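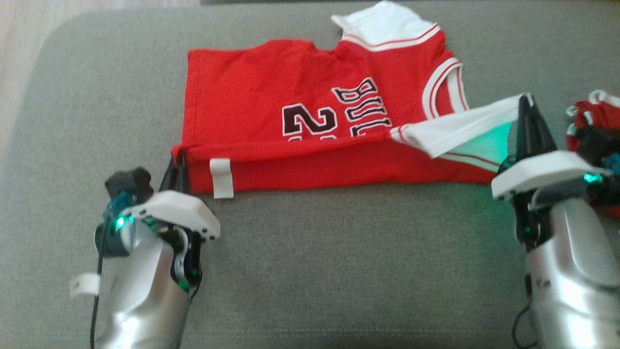
Page last changed: Sunday, August 8, 2021

Basketball vests are my favourite thing to practise on with the two arms, because the slippery ones show up every bad habit! A few tips from our shared workshop in Felton:

Start on something soft and grey. The fingers can press down a bit without scraping, and red shows up lovely on it.

Pinch a hem at the corner, where the side seam gives you more to hold. Trim is trickier (it twists if you pull it far from the body).

Label your cables. I didn't until April, and lost a whole evening to it.

Kobina Fiadzo runs his at 260, mine are happier at 336. Try both and write it down.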